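Skultorthorpe Repair and Reuse Project
Progress report to the Alipour Fund
Monday, October 23, 2023

1. Work since the last report

The workshop has stayed open on its usual days apart from one week when the heating failed. We have now taken in 997 items from households in Skultorthorpe and Clutness. Most were small kitchen appliances, lamps and radios, with desktop computers making up a smaller share. Items we could not mend were stripped for parts or sent on to the recycling yard at Dondden.

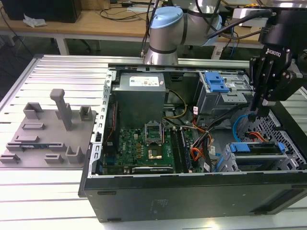 Clutness has been slower than we hoped. The drop-off point at the library is only open in the mornings, and people who work have told us they can't get there. The library has agreed to take items on Saturdays from November, and we have put a notice in the parish newsletter.

2. Training

The evening course ran with a full group and 82 sessions have now been delivered across both sites. Electrical safety testing is the part people find hardest, so we have moved it to the second week and given it a full evening. The handouts have been rewritten in larger type.
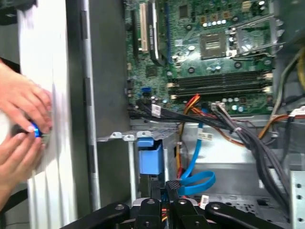

We have dropped the sewing machine module for now. Our tutor moved away in the summer and we have not found a replacement. The money set aside for it has not been spent, and we would like to talk about using it for a second safety tester.

3. Money

Spending is within budget except for van hire, which is £900 over. The Dondden yard stopped collecting from us in the spring and we now make the trip ourselves, up to 3 times a month. Sharing a van with the furniture store would bring this down, and we have asked them for a price.

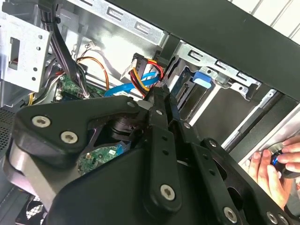 Will the overspend affect the rest of the grant year?

We expect to cover it from the room hire line, which is underspent after the move to the ground floor. No extra funding is being asked for.

4. Next steps

Start Saturday drop-off in Clutness. Agree the van share. Advertise again for a sewing tutor. The lease on the storeroom is also due for renewal, and we will send the new terms when we have them.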